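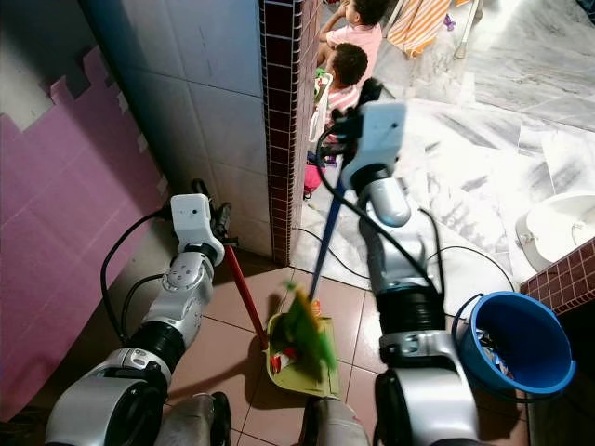 Anyone else read Statach yet?
posted in Short Fiction

inkwell_moth
Finished it last night and I'm still grumpy. It's 3,000 words and the first 2,037 are a guy waiting for a ferry to Prundavard (yes, I pasted it into a word counter). Then the ghost shows up and it's over in a page! I liked the ghost. I wanted more ghost.

pagefold
See, I loved the waiting. The ticket clerk who keeps asking his name gave me chills - she already knows he's dead, right?

inkwell_moth
Wait, HE'S dead? I thought she was.

dullpencil5
I read it your way too, moth. If two of us missed it, that's on the writer. 2 stars from me.

pagefold
Go back to the part with the coat. She hangs it up and there's already one just like it on the hook. I don't know how much louder it could be.

dullpencil5
A coat is a coat. Iltton did the same twist in Dinsa and I got that one without homework.

inkwell_moth
OK, reread the coat bit on my lunch break. Pagefold's right, and I'm bumping it up a star. Still think the ferry part drags though.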